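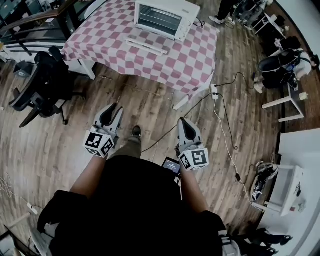

Handheld gripper demos: how many before I train, and should I reset the tray the same way every time?

I'm collecting demonstrations for a toaster oven task. The task is to pick the tray up off the table, open the oven door, slide the tray in, and close the door. Two handheld grippers, marker cube on each one, head camera for the overview. The policy will run on an arm later, but all the collecting is done by hand.

So far I have 500 episodes. I trained on those last Thursday and the result is uneven. It goes to the tray fine. Opening the door works if the oven is square to the table edge. If I turn the oven even a little, the right gripper closes in front of the handle and misses it. I also lose tracking on the left cube whenever I reach across to steady the oven, and those episodes come out with a jump in the middle.

Questions:

1. Is 500 too few for a two-handed task with a door in it, or is my data just too similar?
2. Do I throw out the episodes with the tracking jump or try to fix them?
3. Does the tablecloth matter? I've used the same checkered one for every session.

I'm using Noder to record and Jurkari to line up the gripper poses with the video. Default settings in both.

Posted by Trinidad Magbanua

3 answers

Answer from Remedios Dalisay (accepted)

I did a drawer and lid task with the same kind of setup, so some of this should carry over.

On the count, 500 can be enough to get the reach and the first grasp. It was not enough for our lid. We went to 2000 before the success rate stopped climbing, and most of the gain came from the part where we started moving things. If you add another 500 with the oven in the same spot, I would expect the same miss at the handle.

What we did was change the layout every 4 episodes. Turn the oven a little, move it toward the back of the table, put the tray to one side instead of in front. Don't try to remember where you had it before. Write a short list of positions and pick from it, or you will drift back to the one that feels comfortable to reach. Also change where you stand. If you always start with your feet in the same place, the head camera always sees the oven at the same height and angle, and the policy learns that too.

Door handles need slow demos. Mine were too quick at first and the fingers were already closing on the way in. Pause with the fingers open on both sides of the bar, then close. Half a second is plenty. Don't pause in random places though. If you stop to think in the middle of an episode, the policy will stop there as well and may not start again.

On tracking, cut the ones with the jump. You can interpolate a gap of a few frames, but when the arm crosses over the cube the gap is longer than that, and the filled-in path goes straight through the oven. Jurkari has a column for lost frames per episode. Sort by it and look at the worst ones first. For new episodes, steady the oven from the near side so your forearm doesn't cover the markers.

The tablecloth does matter some. Checks have strong edges, and if the marker detector is set loose it can pick up false corners from them. Check your logs for detections that show up for one frame and vanish. For the policy itself, swap in a plain cloth or bare table for part of the set.

Answer from gasico_bench

You need more data. We have 3345 on a similar kitchen task at Gasico and still get misses. Use a bigger model too.

Answer from espiritu2

Agree with most of the first answer but I would keep the bad tracking ones in a separate folder, not delete them. We re-ran ours after a calibration fix in July and got a good part of them back.

One more thing to check is the time offset between the two grippers. If one is late by even a couple of frames you won't notice it on the tray, but on the door it shows up as exactly the miss you describe. Tap the two gripper tips together at the start of each session and see if both streams show the contact at the same time. Redo it if you restart the recorder.

And tape the cables down or run them behind you. A cable that pulls at the end of your reach changes how you move and you stop noticing after an hour.

Comment from Trinidad Magbanua: Did the tap test. Right side is three frames late. Fixing that first, then starting on the position list.

Related questions

Marker cube loses lock near shiny surfaces
How long should one demonstration be?
Noder drops frames when both grippers are connected
Mixing episodes from two different operators
Gripper width reads zero after a restart
Left and right swapped in Jurkari export
Best way to label failed attempts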